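Home | Files | Notes | Contact

Print this page - E-mail this page

# Werkcombe Crockery Set

A small collection of pictures and notes on putting bowls and plates away in a dish rack. Put together by Menaka Sivakumar and Tahsin Nanayakkara in Gorndale. First released in February.

## What is in it

There are 500 pictures, in 16 folders. Each folder is one layout of the crockery, and the folder name gives the layout number and nothing else. Notes are in `notes.txt` inside each folder, one line per picture.

The crockery is a mixed lot, plain and patterned. Bowls go upside down on the upper tier of the rack and plates stand upright on the lower one. Bowls still to be put away are left on the mat, either way up.
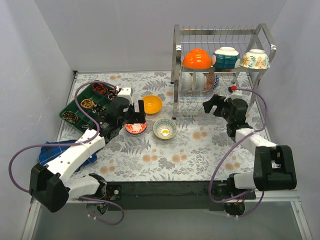
Layout with three bowls on the upper tier and three on the fern mat, green tray at the left.

The compartment tray and the checked cloth are not part of the task. They are listed under `other` in the notes, and so is anything else that is not crockery. Please don't count them as dishes - an early version of the notes did, and Sewwandi Kodikara had to go through all of them again.

## Names used in the notes

- `bowl_plain` - one colour all over
- `bowl_pattern` - any decoration, inside or out
- `plate_plain`, `plate_pattern` - the same for plates
- `rack_upper`, `rack_lower` - the two tiers

Shallow bowls are still bowls. Colours are written as free text, so "orange" and "yellow-orange" both turn up and may mean the same bowl.

## Known problems

Glazed bowls catch the light and the pattern can be hard to make out. Plates in a stack are noted as `stack` with no number. Layout 16 has no notes yet.

Corrections to Malsha Sikder, with the folder name and line number.

Shares: 16 | Comments (0)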